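金属線材の伸線加工

伸線加工(しんせんかこう)は、金属の線材を穴のあいた工具(ダイス)に通して引き抜き、断面を細くしながら長さを伸ばす塑性加工である。引抜き加工の一種で、針金、ばね、釘、ピアノ線、電線の導体など、身のまわりの驚くほど多くの製品がこの工程を経て生まれる。

原理
線の先端を細く尖らせてダイスに差し込み、出口側からつかんで引く。材料は円錐形の穴の中で引張りと圧縮を同時に受け、体積をほとんど変えずに細長く変形していく。一回の通過で減らせる断面積の割合を減面率といい、大きくしすぎれば断線する。このため実際には、穴径を少しずつ小さくしたダイスを何段も並べる。太い棒のようだった素材が、最後には髪の毛より細い線になることさえあるのだから、見事というほかない。

加工硬化と熱処理
冷間で引かれた線は硬く、強くなる。結晶が線の長手方向に引き伸ばされ、転位が増えるためである。高炭素鋼線ではこの性質が存分に生かされ、引張強さは同じ材料の圧延材を大きく上回る。一方、硬化が進むと延性が失われるので、途中で焼なましやパテンチングを行い、再び引ける状態に戻す。

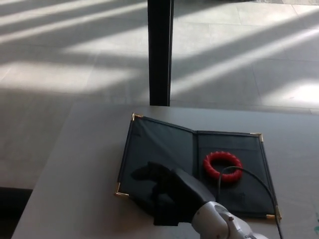
角に金色の金具が付いた黒い二つ折りフォルダー

ダイスと潤滑
ダイスには超硬合金が広く使われ、極細線には天然または人造のダイヤモンドが用いられる。穴の形は入口、アプローチ、ベアリング、逃げの各部に分かれ、なかでもアプローチ角の選び方は引抜き力と表面の仕上がりを左右する。潤滑には、粉末の金属石けんを使う乾式と、液中で引く湿式がある。乾式は太物、湿式は細物に向く。

地方の事例
グルカムソープ(Grukamthorpe)の線引き工場は、小規模ながら独自の工夫で知られる。技師クワク・アグベコ(Kwaku Agbeko)は、撤去された旧式の単頭伸線機を組み直し、86基のダイスを順に交換できる架台を設けた。後を継いだエシ・アリー(Esi Aryee)は湿式の潤滑槽を改良し、断線の間隔を大幅に延ばしている。工場に残る作業台帳は205冊に及び、線径、潤滑剤の配合、その日の湿度まで書き込まれている。

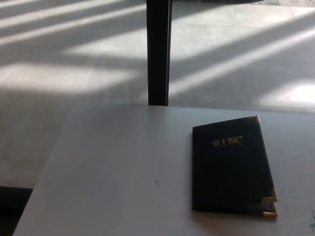

台帳のうち57冊は単頭機の時代のもので、ダイスの摩耗を穴径の変化として追った記録が並ぶ。アグネス・ゲデス(Agnes Geddes)はこれを整理し、摩耗がベアリング部の入口側から輪状に進む様子を図にまとめた。現場の手控えがそのまま研究資料になった、実に楽しい例である。

検査
仕上がった線は、線径、真円度、引張強さのほか、ねじり試験や巻付け試験によって確かめられる。表面の縦傷はダイスの欠けや潤滑不良を示すことが多く、熟練者は指先でも異常を感じ取るという。内部に生じる矢じり状の割れ(シェブロンクラック)は外から見えず、渦流探傷や超音波探傷が使われる。

関連項目
引抜き加工、ピアノ線、パテンチング、超硬合金、撚線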